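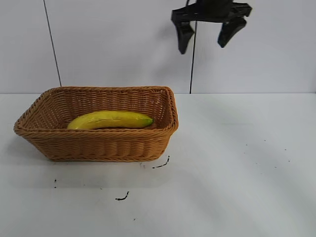

**Endwood, 2022-04-05** — I get to share some news I've been sitting on since October, and I'm thrilled it's finally out! My company, Vivine, has signed a deal with Eskildsen to put our Traser flat-panel antenna on its fleet of coastal supply boats. The first order is for 478 terminals, with the first batch shipping from our Endwood plant this summer.

If you haven't met Traser yet, it's the low-profile satellite terminal we've been building for boats that can't give up deck space to a big dome. It has no moving parts, it bolts down with hand tools, and it can hold links to 2 satellites at once, so the crew's connection doesn't drop during a handover (anyone who has tried to send a cargo manifest from open water will know why I care about that).

Eskildsen's crews ran Traser on nine boats over the winter. They logged 1725 hours of service with us, a lot of it in really ugly weather, and they were not shy about telling us what they wanted changed. We moved the power connector. We rewrote the setup screens — twice — and made the status light bright enough to read from the wheelhouse.

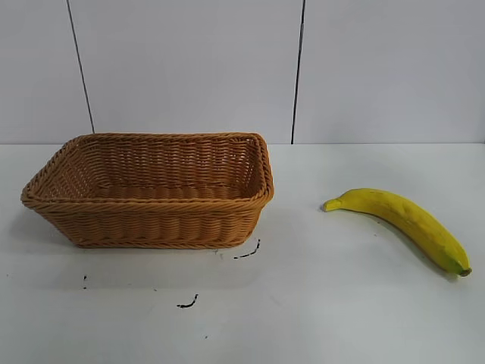

The contract also covers airtime, spare units and a support line answered by the same people who build the hardware. I pushed hard for that last part. When a skipper calls with a bad link, I want that call to land on an engineer's desk, and I've told our team I'll be taking shifts too.

Installation starts with the northern routes and moves south as boats come in for their regular yard time, so no one has to lose a working day to it. Pricing for other operators will be posted once the first Eskildsen boats are up and running.

Press and trade inquiries can go to the Vivine front desk in Endwood. Ask for the Traser team and we'll call you back.

— Founder, Vivine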